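Textiles in the Home, Unit 4
Upholstery Fabrics: Weave, Fiber and Wear

Read this before the second lab. Bring your swatch card and a hand lens.

1. What we mean by a plain weave

In a plain weave, each filling yarn passes over one warp yarn and under the next. The following row does the reverse. It is the simplest weave and the one used for a large share of flat upholstery cloth. When the yarns vary in thickness along their length, the surface looks uneven in the way linen does, whatever the fiber is. You cannot name a fiber by looking at the weave. Polyester is often spun with thick and thin places so that it will pass for linen at arm's length.

Yarn color matters too. A gray cloth may be dyed one gray after weaving (piece dyed) or woven from lighter and darker yarns (yarn dyed). Under the lens, the second kind shows separate light and dark threads.

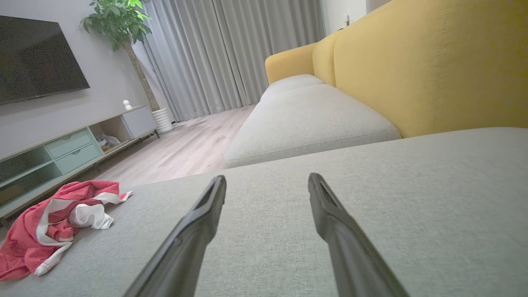
Fig. 4.1. Gray seat cushion with a linen-like weave.

2. Fiber content

The four swatches on your card are sold under the names Celura, Zamlow, Neves and Trandis. For this unit, treat them as follows.

Celura: all polyester, plain weave, piece dyed.
Zamlow: cotton and linen blend, plain weave.
Neves: polyester and acrylic, yarn dyed.
Trandis: wool with a little nylon, twill weave.

Cotton and linen take up water quickly and crease. Polyester takes up very little water but holds on to oil, so a greasy mark on Celura needs detergent and will not come out with water alone. Wool resists soil fairly well but can felt if it is rubbed while wet.

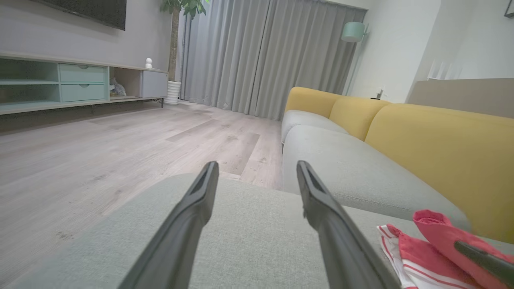

COLOR TRANSFER

Dye can move from one fabric to another by rubbing. This is called crocking. It happens dry, but it is usually worse when one of the fabrics is damp. Strong reds, navy and black are the usual sources, and pale upholstery shows the result most clearly.

In the lab we test crocking by hand. Wrap a square of white cotton around your finger, rub the colored sample back and forth along the warp, and compare the cotton with the gray scale. Do it once dry and once with the cotton wetted and squeezed out. Record 2 grades for each sample. Grade 5 means no transfer and grade 1 means heavy transfer.

Abrasion is a separate matter. A cloth can have excellent dye and still wear through at the front edge of a seat, where the legs rub. Our rub machine will be set for 400 cycles, with a stop at 200 to check for broken yarns and pilling. These are low numbers, chosen to fit the lab period, and should not be compared with a mill's rating.

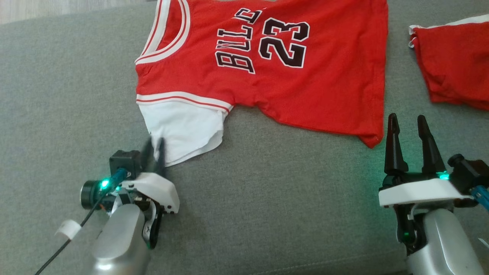 3. Seams and cushion covers

A seam on a cushion is under load every time someone sits. Loosely woven cloth may open up beside the stitching even when the thread holds. This is seam slippage, and Zamlow is the swatch most likely to show it. A wider seam allowance helps, as does a backing on the cloth.

Before the lab, write a short answer to this: which of the four swatches would you pick for a sofa in daily use, and what would you give up by choosing it? Hand it in with your test sheet.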